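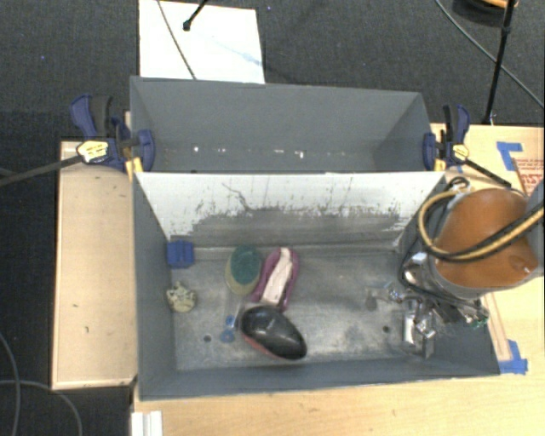 December, a little after ten at night

My feet hurt, my hair is still full of powder, and I have eaten nothing since four this afternoon except half a granola bar, but I want to get this down before I sleep because I know how I am, and by breakfast it will all have melted into one long evening.

So. We opened! After 8 weeks of rehearsing in the upstairs room at the Brunach (which has one radiator, and it's the one behind the piano), we finally did the thing in front of people who had paid for it. I play the innkeeper's sister, I have 40 lines if you're generous and include the shouting, and I have loved every single one of them like a child. I got the part because the woman who had it took a job out of state, and I'm not proud, I was thrilled. I've been in the chorus or holding a tray in this company for five years now, and it was very nice to be handed a script with my character's name on the front in pencil.

The afternoon was a muddle. I got there at three to find the dressing room locked and the whole chorus sitting on the stairs in their coats, singing the second act finale very quietly, which was lovely, really, and I sat down and joined in on the alto line even though I'm not in that number. When we did get in, my costume had been let out where I had asked for it to be taken in. There was no time to fix it properly, so I wore a belt over it, and the director looked at me for a long moment and said the belt was good and I should keep it. I have decided to be pleased about this.

I was not nervous until the half hour call. Then I was so nervous that I forgot which side I come in from. I stood in the dark behind the inn door going over my first line, and it began to sound like a foreign language, the way any word does if you say it enough. "He'll want the room with the window." He'll want the room with the window. What room? What window? Then the door opened and there was all that light, and I said it, and somebody in the second row laughed. It isn't even a funny line! I think I must have sounded so cross about it. Anyway, that was that, I was fine from then on.

Well, mostly fine. In the supper scene I skipped a whole exchange and jumped straight to the letter, and I watched the innkeeper's face go perfectly blank for a second before he came along with me. He is a generous actor. I apologized to him in the wings and he patted my arm and said he'd never liked that bit anyway. I must go over that page tomorrow – I think the trouble is that two of my cues end on the word "morning," and my brain takes whichever one it likes.

The house was a good size for a first night. My aunt came, and brought her neighbor, and they both stayed awake. My aunt said afterward that I was very clear, which from her is high praise, and that she hadn't known I could be so bossy, which I thought was rich.

We all went across to Stidetti afterward for something hot. They were already putting the chairs up but they let us have the long table, and I drank a cocoa and listened to everybody tell the same three stories about the door that stuck in act one. One of the sopranos was talking about the Skikano players, who are holding auditions for their spring show. It's a bigger company than ours, with a proper stage and a paid lighting person, and they want women who can play between thirty and fifty, which covers me with a bit of room on both ends. I said I'd think about it. I am thinking about it now, instead of washing my face. It would mean driving home in the dark twice a week, and I'd probably be holding a tray again, at least to begin with. But I keep going back to that moment with the door and the light, and I'm afraid I may have caught something I won't shake off easily.

I'll need a monologue. I used to have one, from school, about a girl waiting at a station, and I'm much too old for it now. There's the widow's speech from the play we did two winters ago, which I used to mouth along to from the back with my tray. I bet I still have most of it.

Call is at six tomorrow. Bring safety pins, a sandwich, and the good hairbrush. Ask about the belt – I'd like one that doesn't come from my raincoat. And go over the supper page, out loud, at least twice before I leave the house.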